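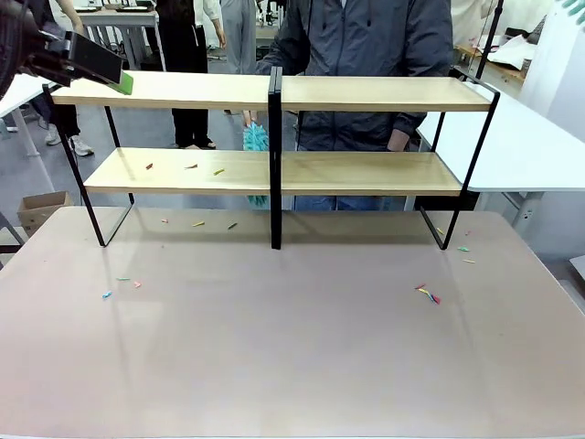

24th March

I spent most of yesterday cleaning up after a birthday, and a good part of that went to paper scraps. They were the small shredded kind, in pink, yellow, green, orange and blue, the stuff that goes in gift bags. I bought one bag of it, marked 800 pieces. I believe the number now.

The floor was easy. I ran the vacuum over it and it was done before the coffee was. The shelf and the table took longer.

The shelf is the two-tier one I bought last May when we moved to Plosmont. It has light wood boards on a thin black metal frame and it sits on top of the big table, where it holds the mail, a plant and whatever needs charging. I had taken everything off it before the party so there would be room for cake plates, and I decided to leave it bare until it was clean. That was a good decision. Wiping around a plant and a stack of mail is how I missed half the mess last year.

My first try was a dry duster, which just moved the paper from the shelf to the table and from the table to my socks. Then I tried the brush attachment on the vacuum. It works on the table, but there isn't much clearance under the bottom board, and I kept knocking the legs. The divider in the middle is also a problem. It's two flat bars side by side, and anything that gets between them stays there.

What worked best was a plain green sponge. I wet it, wring it out as hard as I can, and wipe in one direction. The paper sticks to it. After each pass I rinse it over a strainer in the sink so the scraps don't go down the drain. A sponge that is too wet is worse than the duster, by the way. The dye in the cheap paper runs, and on a pale table you get a pink spot that needs another round with dish soap. I got two of those before I learned to wring harder.

The order I ended up with:

1. Top board, left to right, including the front edge.
2. Bottom board, one half at a time, stopping at the divider.
3. The divider itself, with a corner of the sponge.
4. The tabletop under the shelf, reaching in from the front.
5. The legs, then the rest of the table.

I used to lift the shelf off the table to clean under it. I don't now. It's awkward to carry alone and the last time I did it I put a scratch in the tabletop. I did buy felt pads for the legs at Grewal, the hardware store on the corner, but they haven't gone on yet. The feet are thin and the pads will have to be cut down with scissors.

For the wood I only use water and then a dry cloth right after. A while back I tried the Palberg wood spray and it left the boards sticky for two days, so dust settled on them faster than before. The bottle is under the sink if anyone wants it. The table gets a drop of dish soap. It shows every streak when the light is on, so I dry that too, and I still see streaks.

The whole job took over an hour, most of it on the clumps. Single pieces come right up. The bunches are tangled together and shed when you pick at them, so now I press the sponge flat on top and lift straight up.

The plant is back on the shelf and so is the charger. The mail is still in a bag by the door, and I'd like to go through it before it goes back up there. There's a bill from Stonden in it that I need to find first.

I also still have half a roll of crepe streamers and no gift bags to use them on. Next year I'm going with tissue paper, the big sheets.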